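Hollari Sponge Log

Last edited 1st June by Evander Cairns

What this is

A table of kitchen sponges and what was done with them. It has 65 rows, one per sponge, kept over some 40 weeks in the shared kitchen on the Hollari upper floor. It started as a disagreement about how often the sponge ought to be changed, and the disagreement is still going, only now it has columns.

If you came looking for microbiology, please go elsewhere. No swabs were taken. The smell column is the closest we get to laboratory work, and it was filled in by whoever was standing at the sink.

What's in the folder

sponges.csv -- the main table, one row per sponge
chores.csv -- one row per use that somebody bothered to write down
notes.txt -- free comments, lightly edited for language
photos -- pictures of sponges, the counter and the sink
old -- the March version, kept for people who enjoy merging things

Columns in sponges.csv

id: A number written on a strip of tape on the shelf where the sponge lived. We tried writing on the sponges themselves. The first one was illegible after a lasagna dish.

shape: One of block, wedge, round, other. "Wedge" takes in anything with a wide end and a narrow end, so the rounded triangles go here too. Please don't open an issue about whether a rounded triangle is a triangle. There is one already and it is long.

color: Color of the foam when new. After a week most of them could be entered as "gray, with regret", so we stuck to new.

scour: yes or no. Yes means a rough layer on one side, however thin.

shop: Where it was bought. Dukham is the hardware store, Ellitz is the grocery on the corner. Blank means it appeared.

start, end: Day of first use and day of retirement, counted from the beginning of the log. A sponge moved to the floor bucket counts as retired, whatever its later career.

smell: 0 to 3. 0 is nothing, 1 is sponge, 2 is a conversation, 3 is an open window.

why_out: torn, smell, lost, bucket, unknown. "Lost" is more common than you would expect of an object that is supposed to live within arm's reach of one faucet.

Columns in chores.csv

sponge_id: Matches id above, when it matches.

chore: plates, cups, pans, counter, sink, table, other. "Sink" means the sponge was used to clean the sink, which some contributors regard as a separate chore and others as something that happens by itself.

side: foam, scour, both. The default used to be "foam", which means that old rows say foam when they mean nobody thought about it. Treat anything before the March version with suspicion.

soap: yes, no, too much.

How to tell the sides apart

You need this for the side column, and it causes more bad rows than anything else in the log. The foam is the soft part with the holes in it. The scouring layer is the thin rough part, and on the wedges we buy it is dark green and easy to miss from the front, so turn the thing and look along the edge before you write anything down. On a wedge the narrow end gets into the corners of a sink and the wide end does the counter. Most of us hold it by the narrow end and then wonder why the corners are dirty.
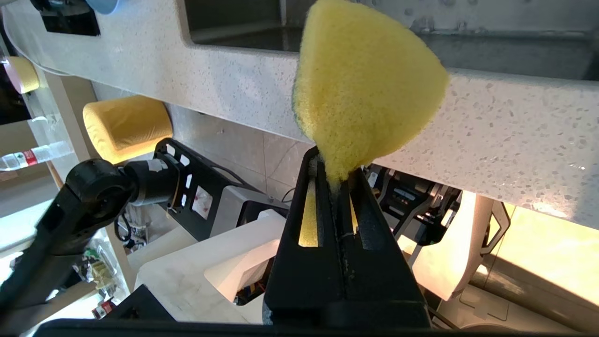
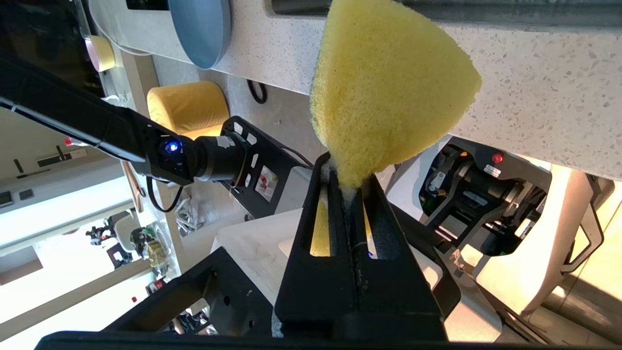

Wedge sponge, yellow foam, with the green scouring layer along the left edge. Speckled counter behind.

The counter

Every wiping row in chores.csv concerns a counter with dark and gray flecks on white, or else the table next to it. This matters if you plan to use the log for anything about cleaning. A speckled counter is very forgiving. Crumbs, pepper and ground coffee settle in among the flecks and pass for part of the design, and a person can wipe in perfect good faith and miss half of breakfast. We ended up checking with the flat of a hand, which is slower and less pleasant and finds everything.

So the result column in the old version (clean / not clean) has been dropped. It recorded how the counter looked, and it nearly always looked fine.

House method, for those trying to reproduce us

Rinse the sponge and squeeze it until it stops dripping.
Move the plates and cups off the part you are going to wipe. Going around them leaves rings, and the rings outlive the plates.
Foam side on the counter, always. The green side is for pans that deserve it.
Wipe toward the sink, catching the crumbs in your other hand.
Rinse again, squeeze again, stand it on its wide end to dry. A sponge left lying in the basin gets a smell of 2 within days and you will be the one writing it down.
Enter the row before you leave the kitchen. Rows entered from memory are marked m in notes.txt, and they are mostly fiction.

Known problems

Of the 65 sponges, 58 have both a start and an end. The rest went missing, or were never entered on arrival, or in one case were cut in half and given two careers under one number.

There are 26 wedges and they are almost all from Ellitz, so shape and shop can't be pulled apart. If you find that wedges last longer, you may have found that the Ellitz ones do, or that people take better care of a sponge they find amusing.

The soap column depends on who was filling it in. One contributor entered "too much" for every row that wasn't their own.

Weekends are thin. The dishes were certainly there on weekends.

The color column has yellow, lemon, light yellow and "normal". These are the same sponge. We have left them as entered, out of laziness, and a lookup table would be very welcome.

Things we won't be adding

Dish brushes. They have their own supporters, who are free to start their own log.

Cloths. See old/notes.txt for the argument, which ran to several pages and ended with somebody buying cloths.

Changes since March

Split chores off into a separate file.
Dropped result (see The counter).
Renamed "hygiene" to "smell", after a fair complaint.
Fixed ids 31 and 13, which had been swapped.
The Selvanayagam rows, copied in from a household tea-towel inventory with similar column names, are gone. They had been quietly raising our average lifespan for months.

Reuse

Do what you like with it, with a mention of the Hollari Sponge Log somewhere in the text. If you send corrections, send the sponge id with them. "The yellow one" doesn't narrow it down.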